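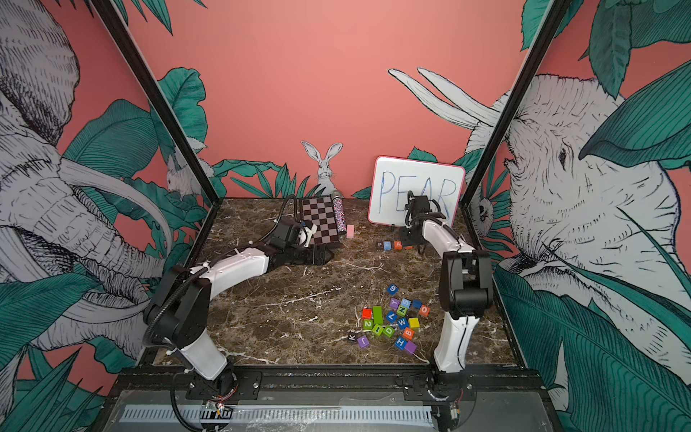 What takes old dry-erase marker off a whiteboard when the ordinary eraser leaves grey ghosting behind? The board is melamine, bought secondhand in October, and some of the writing has been on it for months.

Asked by Dorota Wieczorek

Horácio Godinho
Isopropyl alcohol at 70 per cent or higher, on a folded cotton cloth. Wet the cloth, not the board. Leave it on the mark for 5 seconds, wipe in one direction, turn to a clean face and repeat. Finish with plain water and dry it — leftover alcohol thins the next lot of ink and makes it streak.
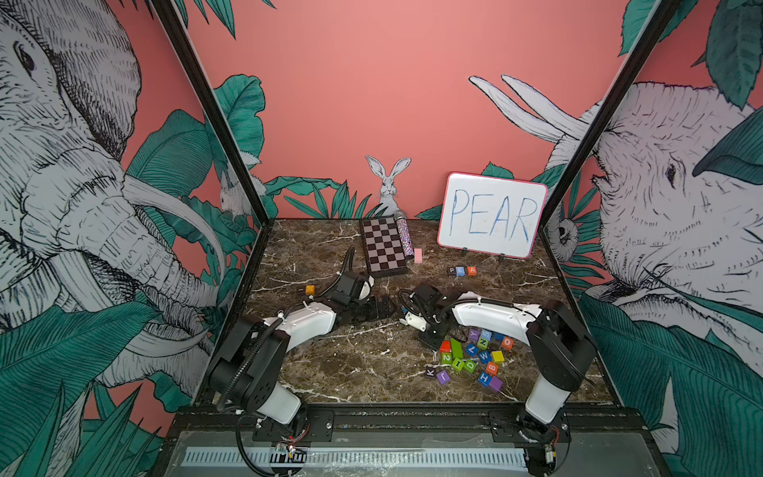
Overwriting is worth trying before any solvent. Fresh marker ink carries its own solvent and a release agent, and both loosen the old layer if you wipe within a few seconds. Go over the strokes exactly, one letter at a time. A short word in big capitals, like the blue PEAR on the little pink-bordered board, could be done in four passes. A full page of notes can't, so use alcohol for that. Black usually works best for overwriting, whatever the original colour.

Reece Ackroyd
just use toothpaste, worked on mine

Shuk-fan Chien
I would avoid toothpaste. It is a mild abrasive and melamine scratches easily. Once the surface is scratched the ink sits in the grooves and the ghosting is permanent.

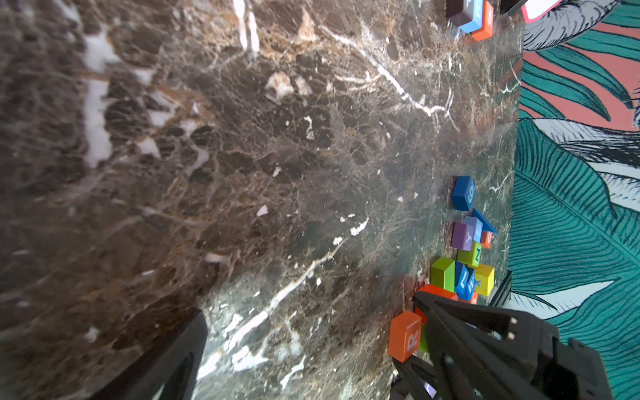

The same goes for melamine sponges and scouring powder. If the alcohol stops making a difference after three or four rounds, the coating is probably worn. Check by putting a drop of water on a clean corner and another on the stained part. If the drop beads on the corner but spreads on the stain, cleaner won't fix it. Porcelain-enamel boards are a different case and tolerate much more rubbing. I replaced a worn melamine one with an enamel board from Tremblay for about 87 dollars and have only used water on it.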